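Deltthorpe Adult Learning Service
Adult learning | Courses and enrolment | Deltthorpe
Search this account Go

Enrolment for the summer term opens in April. This thread sets out how to apply, what has changed since last term and where to direct questions. Please read to the end before contacting the enrolment desk.
65 shares 14 comments

The course list is on the noticeboard at the main entrance and at the enrolment desk, and can be sent by post on request. Large-print copies are held at the desk. Welsh, Polish and Arabic copies of the enrolment form are also available; the course list itself is in English only this term.

Returning learners may enrol from 11 am on the opening day. New learners may enrol from 2 pm. Online forms submitted before these times will be treated as if they had arrived when the relevant session opened, and will gain no advantage in the order of places.

Languages. Beginners' Italian continues with Trinidad Samonte. Improvers' Italian moves from the afternoon to the evening. Learners who attended in the afternoon and cannot manage the new time should tell the desk before enrolment opens - a transfer to conversational Spanish can be arranged without a new form.

Bookkeeping. The introductory course will again run in the upstairs classroom. The follow-on course is open to anyone who has completed the introductory course here or can show equal experience. A short letter from an employer is enough. Certificates from other providers will be accepted if they are in English or come with a translation.

English and maths. Both subjects remain free to adults who do not yet hold a qualification at the required level. Every applicant meets a tutor for a short assessment, which is used to choose the right group. It is not marked and the result is not shared with employers or the Jobcentre.

Creative writing. Eduardo Gatchalian will lead the group this term while the usual tutor is on leave. The reading list has been shortened. Learners should bring a notebook and one page of their own work to the opening session, in any form.
11 shares 2 comments

Computing and digital skills. Basic computing, email and online forms, and spreadsheets are all offered again. Learners may use the service's machines or bring a laptop. Tablets are suitable for the email course only.

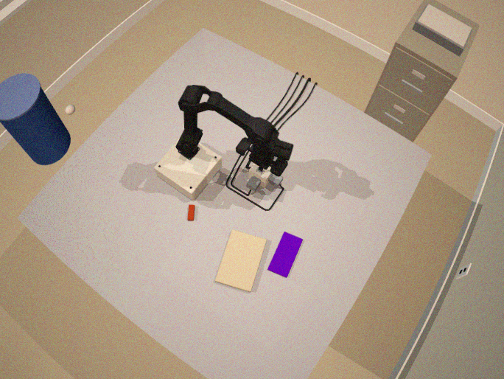
Computer-rendered view: black robotic arm on a white base, grey mat.

Learners on any computing course need an account on the service network. Accounts from previous terms have been kept and passwords can be reset at the desk on production of the enrolment card. Please do not share an account with a relative or friend, even where both are enrolled on the same course.

Fees. The standard fee is unchanged for evening courses. Day courses of fewer than six sessions now carry a single flat charge, shown beside each title in the list. Fees may be paid in full at enrolment or in two parts, the second part falling due at the half-term break.

Concessions. Learners aged 65 and over, full-time carers and those receiving certain benefits pay the reduced fee. Please bring proof to the desk. A letter dated within the present tax year is acceptable, as is a current bus pass showing the holder's name. Concessions cannot be applied after the course has begun.

Refunds. A full refund is given if the service cancels a course. A learner who withdraws at least 14 days before the opening session will receive the fee less the cost of any materials already ordered. Later withdrawals are considered individually, on medical or family grounds, and should be made in writing to Zaid Semaan, Enrolment Manager.

Waiting lists. When a course is full, names are taken in order and kept until the end of the second week. A learner offered a place has until noon on the following working day to accept. The desk will try one telephone number and one email address, so please check that both are written clearly.

Access. The lift is in working order. The side entrance on Bianchini Lane has a level threshold and will be unlocked for all evening sessions. Learners who need a note-taker, a hearing loop or a particular seat should say so on the form - later requests will be met where possible, but may take a week or more to arrange.

Parking. The rear car park closes at 9.30 pm and the gate is locked by the contractor at that time. Evening learners are asked to leave promptly. Bicycles should be placed in the racks and not against the railings by the steps, where they block the handrail.

Childcare. The crèche runs during morning sessions only and must be booked separately through Jericho Malabanan. A place on a course does not secure a place in the crèche, and parents are advised to confirm the crèche booking first.
2 shares 11 comments

Several people have asked whether the pottery course will return. The kiln is awaiting inspection and no dates can be given at present. Those on last term's pottery list will be written to individually and do not need to apply again.

Questions about this thread may be left in the replies or put to the enrolment desk in person. Replies are read during office hours. Please do not post enrolment card numbers or medical details in public comments.
14 shares 2 comments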